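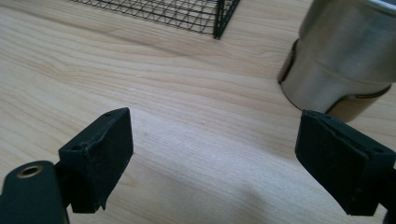

Njål Moen wrote to me that the date 1334 over the north door at Diltholm can't be the date of the present church, and I would like to know whether he is right. The parish leaflet says the nave was "built in 1334". The windows look much later to me. Was there an older building, and is any of it left?

Posted by Duangjai Sriwong, May 3, 2018

Adebayo Babalola
He is right. 1334 is the year of the first written mention, in a tithe list, and the numerals over the door were cut when the porch was renewed. The nave was rebuilt after a fire and has nothing medieval above the plinth. What does survive is the lower stage of the tower, up to the string course – coursed rubble with dressed corner stones, walls 16 decimetres thick. The chancel arch was widened in the rebuilding, but its two bases are older and don't match each other. Look also at the blocked doorway on the south side, best seen from outside. The leaflet has mixed up the mention and the building.

Maximiliano Alarcón
Not sure about the tower. I was told it was all one build. Nice organ though, 12 stops.

Tassanee Ratanaporn
The tower is two builds. The mortar changes at the string course and the upper stage is brick behind the render. I would place the lower stage before the tithe list, but there is no document for it, only the masonry. The chapel at Skalik has the same type of corner stones and is no better dated. The key to the tower is kept at the parish office, which is closed in January.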